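The left gripper has been closing a shade late since April. It still picks things up — it just does it with the air of somebody who has been asked to get out of a chair. I put up with this for longer than I should have, then gave the bench a morning.

First job was the cables, as it always is. Each arm has one black cable running up it, and if the slack sits in the wrong place the wrist tugs on it at full stretch and the gripper sulks. I cut the old ties on the left arm, gave the loop near the base more room and clipped it all down again. The Voma manual devotes a page to this. The page says "route cable appropriately". 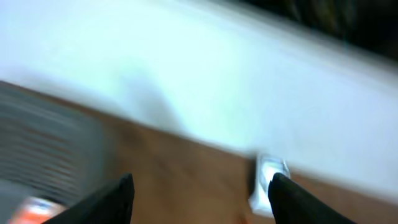 Then the fingers. I wiped the tips with a cloth, checked the screws with the little Engström driver (the only tool I own that hasn't been lost and bought again) and went back to the speed settings. I'd had the closing speed at 700, which was ambitious. At 400 it stops flinging crisp packets towards Gandville. At 100 you can go and make tea.

After that came zeroing both arms, which means putting them in the rest pose, holding them there and pressing the button before your elbow gives out. It took me 2 goes. On the first I let the right one droop, and the software recorded the droop as perfection and stood by it.

For testing I use whatever is in the snack drawer. Wrappers are a better test than the foam blocks that came with the Prondow kit, which are so obliging that a pair of salad tongs could sort them. A shiny packet crumples and slides about, and you find out fairly quickly what your grip settings are worth.
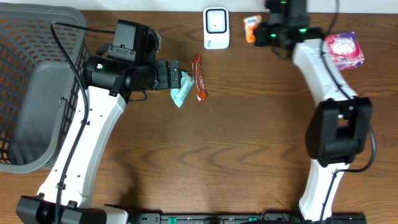

Left gripper at the teal packet, orange-red bar next to it, basket on the left.

The left one still isn't quite as brisk as its neighbour, and I suspect the wrist motor. I've priced a new one and decided I can live with a bit of reluctance until the autumn. In the meantime I've written the settings on masking tape and stuck it inside the toolbox lid, under the last three lots.

Contact | Copyright, all rights reserved | Back to top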